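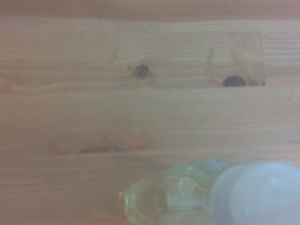
Nosmont Pine Worktop Oil

Clear penetrating oil for interior softwood. Supplied in tins and in a refill pouch. Product code NM-141.

Overview

Nosmont Pine Worktop Oil is a low-viscosity finishing oil for bare or previously oiled pine, spruce and larch indoors. It is made for benches, tabletops, shelves and worktops that see daily use. The oil soaks into the surface fibres and cures there by reaction with air. It leaves no film, so a worn area can be sanded and re-oiled on its own without stripping the whole top.

The finish is matt when applied as directed. A low sheen will build up if extra coats are added or if the surface is buffed after curing. The oil contains no pigment and no dye. All clear oils deepen the colour of pine to some degree, and this one is no different: expect a warmer tone on the first coat and very little change after that. Pine also darkens with daylight whether it is oiled or bare. Objects left standing on a new top will leave paler areas beneath them, and these even out over several months once the object is moved.

The Irport range includes a white-tinted version for those who want to hold back the yellowing. It is applied in the same way but must be stirred throughout the job, as the pigment settles.

Suitable surfaces

Bare planed or sanded pine, spruce, larch and Douglas fir.
Softwood previously treated with a plant-based oil, once cleaned and lightly sanded.
Edge-glued softwood panels and plank tops.
Birch plywood, with a test piece first. Uptake on plywood is uneven near the edges.

Not suitable for varnished, lacquered or waxed wood unless the old finish has been fully removed. Not suitable for floors, outdoor furniture or the inside of drawers, where lack of air slows the cure and the smell lingers.

Knots and resin

Knots take up less oil than the wood around them. Oil left standing on a knot will dry to a tacky spot, so wipe knots separately with a clean part of the cloth. Dead knots, which usually show a dark ring, may have a fine gap around the edge. Work oil into the gap with a small brush, wait, then wipe again, as it often creeps back out.

Live knots in new timber can bleed resin for the first year or two, above all near radiators and in south-facing rooms. The oil does not seal resin in. If resin appears, let it harden, lift it with a sharp scraper held almost flat, clean the spot with a little white spirit and re-oil. Shellac-based knotting should not be used under this product. It blocks the oil and leaves a visible edge.

Preparation

1. Check that the timber is dry. Moisture content should be under 14 per cent.
2. Remove dust, grease and old wax. Wash greasy tops with Windstead Wood Soap and leave overnight.
3. Sand along the grain with 80 grit, then 120, then 150. Stop at 150. A finer grade closes the surface and cuts the uptake.
4. Vacuum the surface and wipe with a barely damp cloth. Leave until dry.
5. Test on an offcut or on the underside.

Steel wool should not be used at any stage. Small fragments stay in the grain and turn to rust spots.

Application

1. Stir the tin well. Do not thin.
2. Apply a thin coat with a lint-free cloth, a short-pile roller or a white pad. Work along the full length of each plank and keep a wet edge.
3. Leave for 15 minutes. Add oil only where the surface has turned dull.
4. Wipe off everything that has not soaked in. The surface should feel nearly dry to the hand.
5. Leave for 12 hours with good air movement.
6. Rub down by hand with 240 grit and remove the dust.
7. Apply the second coat in the same way, using less oil.
8. Treat end grain with a third coat. Treat the underside with at least one, so that the top takes up and gives off moisture evenly on both faces.

The surface can take light use after 24 hours. Keep water off it for five days. Full cure takes two weeks at 20 degrees, and longer in cold or damp rooms. Do not apply below 10 degrees.

Technical data

Type: modified linseed oil with drying agents
Appearance: clear, pale amber
Coverage: 16 to 20 square metres per litre, first coat
Second coat: up to 40 square metres per litre
Sheen: matt
Thinner: none required
Tool cleaning: white spirit
Shelf life: 2 years unopened
Storage: frost-free, upright, lid fully closed

Pack sizes

250 ml tin
1 litre tin
2.5 litre tin
1 litre refill pouch

Figures for coverage were measured on planed Nordic pine sanded to 150 grit. Rough or open timber will use more. The method sheet was last revised in March by Asanka Sarkar and replaces the earlier sheet, which gave a shorter waiting time between coats.

Care

Wipe up spills soon after they happen. Clean with a cloth wrung out in lukewarm water and a small amount of wood soap. Scouring powder, bleach and microfibre cloths all wear the surface – microfibre more than most users expect. Ring marks from glasses can usually be removed with 240 grit and a few drops of oil. Sand well past the mark and fade the edge out, or the repair will show as a patch.

Re-oil when water no longer beads. On a worktop in regular use this is likely to be once or twice a year. Shelves can be left far longer.

Safety

Cloths, pads and sanding dust soaked with this oil can heat up and catch fire without a flame. Lay used cloths flat outdoors to dry, or put them in water in a closed metal container before disposal. Do not leave them bunched up in a bin. Keep the product away from children. Wear gloves and open a window. The safety data sheet is sent with every trade order and can be requested by retail customers.

Related products

Irport White Pine Oil
Windstead Wood Soap
Nseir Applicator Pads, pack of 5
Nseir Hand Sanding Block

Ordering and advice

Trade orders placed before 11 am leave the same day. Mixed cartons are packed on Tuesday only. For questions about old finishes or problem timber, contact Areeba Siddiqui at the technical desk and include the type of wood, the previous treatment and the size of the top. Trade accounts are handled by Prasanna Bandara.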